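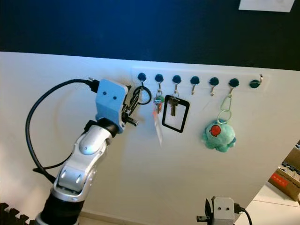 I almost didn't go. It was raining sideways in that way it only does in March, my knee was acting up, and the open day at Natdale was a forty-minute drive away past the reservoir. But my neighbor Beatriz Amaral had signed us both up weeks ago, and she'd already packed sandwiches (egg salad, her mother's recipe, with far too much mustard, and I ate two before we got to the highway). So off we went.

If you've read this blog for a while you know I spent most of my working life in a hardware store. I started in 2000, when the old owner still wrote receipts by hand, and for a good long stretch of it I was the key guy. I cut them, I sorted them, I hunted for them under the counter. So when the schedule taped up at the front door said "Keys and Hooks, 2 p.m., back room," I told Beatriz she could go see whatever she liked but I knew where I'd be.

She came with me anyway. There were 46 chairs set out and over half of them were filled by the time we sat down, mostly parents with kids and a row of what I took to be college students, all with the same backpack.

The young woman running it was Corina Rainer, and I liked her right off. She didn't do a big speech. She said the job was to take something off a hook and put it on a hook, and that if we thought that sounded easy we should try it at home with barbecue tongs. (I have since tried it at home with barbecue tongs. She's right. I dropped the shed key behind the dryer.)

What I hadn't expected was how ordinary everything on the rack was. I guess I was picturing special practice parts, all the same shape. But it was the kind of stuff you'd find by anybody's back door, a bunch of keys, a black ring, a little plush octopus on a green clip that every child in the place fell in love with at once. One small boy in front of us wanted to know the octopus's name, and Corina said it didn't have one yet and would he like to pick. He picked Trultar, which his father told us is also what he calls the cat, the bathtub and his left shoe. So Trultar it was for the rest of the afternoon!

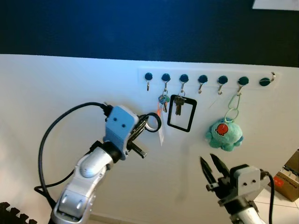 The ring in the robot's grip, with Trultar hanging farther down the rack.

I can't tell you how quiet a room gets when a machine is near a hook with something in its fingers. I caught myself leaning to the right, like you do at a bowling alley when you want the ball to straighten out. Beatriz was leaning too. When Corina said there would be a short pause, you could hear people breathe out, and then someone's phone went off playing a polka.

I asked my question during the pause, and I'd been saving it up. At the store we always told people never to hang a heavy bunch and a single key side by side, because you go to grab one and get the other. Was that a problem for the robot? She said yes, very much so, and that things that dangle and swing give them more trouble than things that are heavy. She also said a person feels the hook let go and hardly notices feeling it. I've been turning that over ever since, mostly while hanging up my own keys, and now I notice it every single time, so thank you for that, Corina.

Afterward there was coffee, and I got to talking with a retired machinist named Eugeniusz Nowicki who had brought his own notebook and filled six pages of it. He thought the fingers ought to have a softer tip. I thought the hooks ought to be deeper. We settled nothing and had a very nice time, and he's promised to send me the plans for a rack he built for his garage out of an old bed rail.

We stopped for pie on the way home at Cordeiro, the place with the green awning, and they were out of cherry, so I had the peach. Beatriz says there's another open day in the fall and she's signing us up again. I said fine, but I'm making the sandwiches.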